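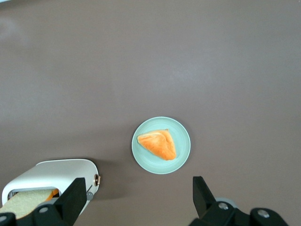
4. El montaje del curso y la tarea del desayuno

Figura 3. Vista desde la cámara de muñeca en la tarea del desayuno: el plato con la pieza de bollería entre los dos dedos de la pinza y, a la izquierda, la tostadora con una rebanada en la ranura.

La asignatura de proyectos pedía a cada grupo una tarea de manipulación «de complejidad moderada y utilidad reconocible». El nuestro eligió el desayuno, convencido de que cualquier tribunal reconocería la utilidad de una tostada. La complejidad moderada resultó ser una estimación optimista, pero para entonces el formulario ya estaba entregado.

La tarea, que en el repositorio figura como Tendberg, consta de dos fases. En la primera, el brazo debe extraer la rebanada de la tostadora sin arrastrar la tostadora detrás. En la segunda, debe depositarla en el plato, junto a lo que ya haya en él, sin convertir el conjunto en un único objeto. El enunciado original incluía una tercera fase con mermelada. Se retiró en la primera reunión de seguimiento, con un alivio que el acta no recoge.

4.1. Recogida de demostraciones

Las demostraciones se grabaron por teleoperación a lo largo de 12 sesiones, repartidas entre los miembros del grupo según un turno que se respetó mientras no hubo exámenes. Se obtuvieron 1,094 episodios, de los cuales se conservaron 737 tras la revisión manual. Los descartes obedecen a tres causas: vuelco del plato, cierre de la pinza en el aire y episodios en los que el operador olvidó detener la grabación y se fue a comer. Estos últimos son largos, de buena calidad de imagen y completamente inútiles.

Cada episodio comienza con una disposición distinta de los objetos sobre la mesa. La posición del plato se sorteaba; la de la tostadora, en teoría, también. La revisión de los datos reveló una preferencia marcada por la esquina inferior izquierda de la imagen – el sitio donde menos estorbaba al codo del operador – y el modelo la aprendió con más aplicación que ninguna otra cosa.

4.2. Observaciones y oclusión

La política recibe únicamente la imagen de muñeca y el estado de las articulaciones. La decisión simplifica el sistema y lo complica todo lo demás. Como se aprecia en la Figura 3, el dedo izquierdo se interpone delante de la tostadora y oculta parte de la ranura, de modo que la política debe inferir la orientación de la rebanada a partir de la porción visible. El plato, en cambio, queda despejado y contrasta bien con el marrón de la mesa, lo que explica que el detector Bollwood lo localizara desde el primer entrenamiento y que durante semanas fuera lo único que podíamos enseñar.

Un segundo problema es cromático. El naranja de la bollería se parece al de la tira de corteza que asoma en la tostadora, y las primeras versiones trataban ambas cosas como candidatas igual de apetecibles para el agarre. Se corrigió añadiendo una máscara sobre la región del plato durante la primera fase.

4.3. Evaluación

Cada variante se evaluó en 40 intentos con disposiciones no vistas. Se consideró éxito que la rebanada terminara apoyada por completo en el plato, criterio que hubo que redactar dos veces, pues la primera versión admitía que el plato terminara en el suelo. La variante Skirkisar, con máscara, superó a la de referencia en la fase de extracción; en la de depósito no hallamos diferencias que merezcan una tabla. Los fallos restantes se concentran en las disposiciones con la tostadora a la derecha, por los motivos expuestos en 4.1, y se analizan en la sección siguiente.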